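**January 10, 2018**

# Dastenix says its planner can cope with a messy desk. The numbers are missing

Dastenix has put out a preview of Drudance 4, the latest version of its task planning software for two-armed robot cells, along with a 17-page paper on how it works. The claim on the first page is a big one. According to the company, a user can set out ordinary desk items in no special order, name a goal, and leave the software to pick the grasps, split the work between the arms and recover when a step goes wrong.

Earlier versions needed a script for each kind of object. Drudance 4 is said to need only a rough model and a short list of which parts move. The company has been showing it with staplers, and that's a better choice than the usual blocks and cups. A stapler has a hinge, a spring and a shiny channel that throws light back at the camera, and its shape changes when it opens. 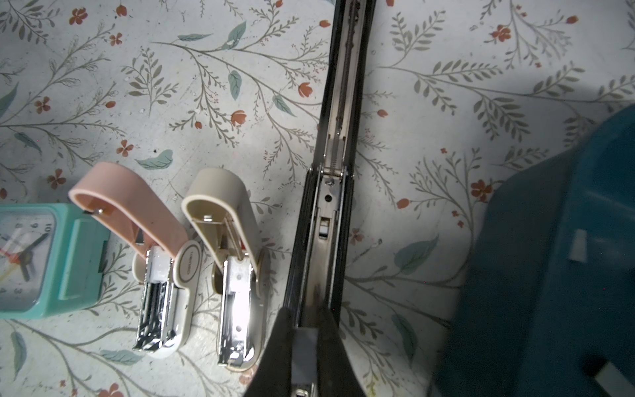 That change of shape is where most planners get into trouble. A grasp worked out for a closed stapler is of little use once the cover is up, and a collision model that doesn't know about the cover will happily drive a finger through it. Drudance 4 handles this, the paper says, by keeping a separate shape for each state of the object and swapping them when the wrist camera reports a change.

The method sounds sensible. It also puts a great deal of weight on the wrist camera. If perception gets the state wrong, the planner is working with the wrong object, and everything after that point is built on a mistake. The paper gives this problem one paragraph. It says state errors were "uncommon in our trials" and moves on. It has no table of errors and doesn't say what counted as one.

The same goes for timing. Dastenix says a full replan takes seven seconds on the cell's own computer. Is that the average, the worst case or the best run of the afternoon? The paper doesn't say. It also leaves out what the second arm does while the first is waiting for a new plan. In a cell where both arms share one table, an arm parked in the wrong spot can be the very thing that makes the next plan fail.

To its credit, the company didn't tidy the background away. The work surface has a printed cloth on it, all branches, leaves and little flowers, and a pattern like that is a nuisance for software that finds objects by their edges. Plenty of vendors would have gone for plain gray. But a busy cloth only tells us something if the results are set next to results on a plain one, and the paper has no such comparison. We asked for it and were told it "may be included" in the full release, due in April.

The question of what the software knows ahead of time is harder to settle. Dastenix likes the phrase "unseen layouts," and the phrase is doing careful work. An unseen layout is a new arrangement of things. The things themselves may all be old friends, modeled in advance with their moving parts listed. Nothing in the paper shows the planner dealing with an object it had no model for, and the company confirmed that this version doesn't try to.

So "no scripts" is true in a narrow way. Someone still has to make the rough model and write the list of moving parts, then test the grasps. Dastenix says this takes less time than writing a script, which may well be right. It hasn't published the hours for either one. 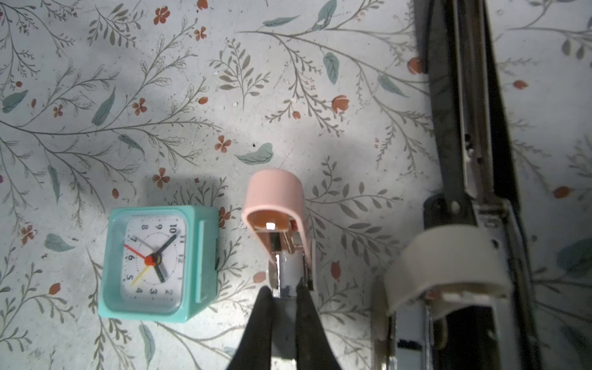 Millemow takes a kinder view. It has had the preview running on a cell of its own and said by email that the modeling work was lighter than it had feared, and that complaints about missing tables miss what users care about. With the old version, it said, a dropped part meant stopping the cell and starting the whole job over, and now the software at least tries something. It added that what it tries is not always clever, and that on one job it kept going back to the same bad grasp until an operator stepped in.

That last remark deserves more attention than Millemow gave it. A planner that repeats a failed grasp isn't learning anything from the failure, even within a single job. The paper describes a "grasp memory" meant to prevent exactly this. Dastenix told us the memory is turned off by default in the preview, as it can rule out good grasps along with bad ones. We couldn't find that in the paper. Users who read about the feature and assume they have it will be let down.

There is also the matter of force. The control layer in Drudance 4 can limit how hard the fingers close, but the limit is set per object and stays fixed for the whole task. Hinged metal and thin plastic in one item don't ask for the same grip. A user can get around this by entering the item as two objects joined together, and the manual suggests doing so. At that point the list of moving parts is no longer short.

Some parts of the release are plainly good. The log viewer has been rebuilt, and it shows which object state the planner believed in at each step, next to the camera view from that moment. Anyone who has spent a day guessing why an arm reached for thin air will be glad of it. Logs can be replayed without the robot attached. The old six-second limit on replay clips is gone too.

The division of work between the arms also looks improved. Older versions mostly gave each arm its own half of the table and kept it there. The new one can let both work close to the middle, with a shared map of where each arm will be over the next few moves. How often it chooses to do that is, once again, not reported.
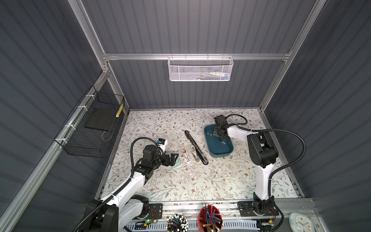
*Two arms at work over the patterned cloth, the right gripper lowered into a teal tray.*

Phuthong, which sells a competing planner, has called for a shared test with the same objects and layouts for every vendor and all runs published, failed ones included. It has an obvious interest in saying so, and its own product pages are no fuller than the Dastenix paper. The idea is still a fair one. Dastenix said it was "open to discussing" a shared test and didn't name a date.

Current license holders can download the preview now at no charge. It will stop working when the full release comes out. Dastenix hasn't announced a price for that, and it wouldn't say whether the per-arm fee that annoyed users of the last version will stay. Cells set up under version 3 need their object files converted, and the converter drops any custom grasps it can't read. It lists them in the log, so keep a copy of the old files until that list has been checked.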